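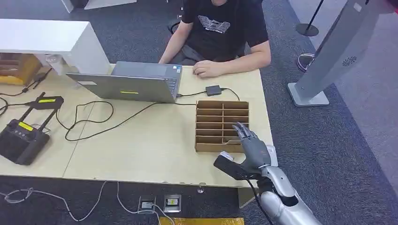

Figure 1. Slotted organiser standing in front of the laptop on the sorting table.

4.2 The table and the slotted organiser

The second part of the study concerned the sorting of loose cards at a shared table. The Suvuvberg office handles almost 4,000 cards in a year, most of them issued for short visits and handed back at the desk. Until April these were kept in a drawer and looked through by hand. The drawer was then replaced with a slotted organiser placed on the table itself, and the desk log was kept in the same form as before so that the two periods could be compared.

The position of the organiser was left to the staff. It was tried first at the back of the table, where it was awkward to reach when the laptop was open, and later closer to the front. The forward position was kept. It had the drawback that the laptop, its adapter and their cables then shared the same surface, and the cables had to be moved whenever the organiser was turned. 

A card may be returned to a slot directly or passed from one side of the table to the other and filed there. Both ways were in use. Passing was slower, but it gave a second chance to read the card, and the log shows fewer wrongly placed cards on mornings when it was the usual practice.

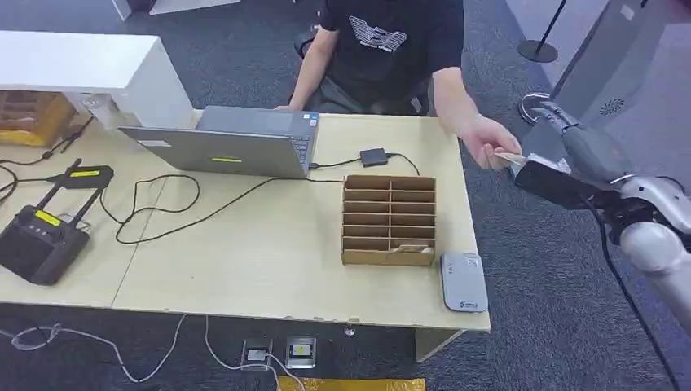
Figure 2. Passing a card across the table. A flat card rests in the lowest slot of the organiser.

The lowest slot raised a separate question. Under the Kubiak scheme, which the office had followed for the drawer, the last place in any sequence is kept for cards that cannot be assigned. In a drawer this is the place furthest from the hand. In an organiser set upright on a table it is the one nearest the tabletop, and cards put there tended to stay. Of the 21 misplaced cards found at the end of the period, 12 were in the lowest slot. We take this to be an effect of height: a user standing at the table does not see into the slot without bending, and a user sitting down rarely has reason to look.

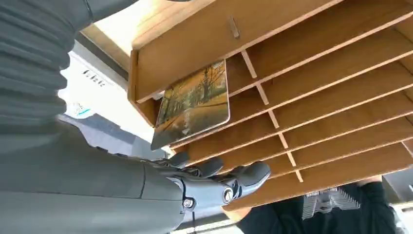

Þórarinn Bach disagreed with this reading when an earlier version of the section was circulated, and held that the labels were at fault. A slot marked "other" will fill up wherever it is placed, he wrote, and he had found the same in the Zarholm post room, where the slot in question was at eye level.

The objection is a fair one and our data do not settle it. The labels were not changed during the period and the organiser was not turned over, so that height and wording cannot be told apart. Mikkel Egilsson has proposed a short trial in which the unassigned cards are given a middle slot under the same label. 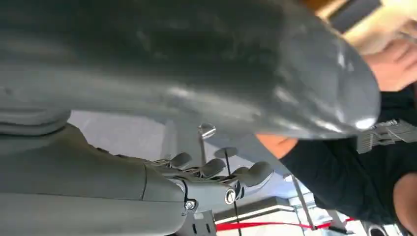

Such a trial would also bear on the spacing of the dividers. Narrow slots hold a card flat and keep the sequence in order, but they leave little room for the fingers, and several users said that they pushed cards in further than they meant to. The Prurnix guidance for desk filing advises a cut-out at the front of each slot for this purpose. We return to the matter of reach in section 4.3, together with the results for seated users.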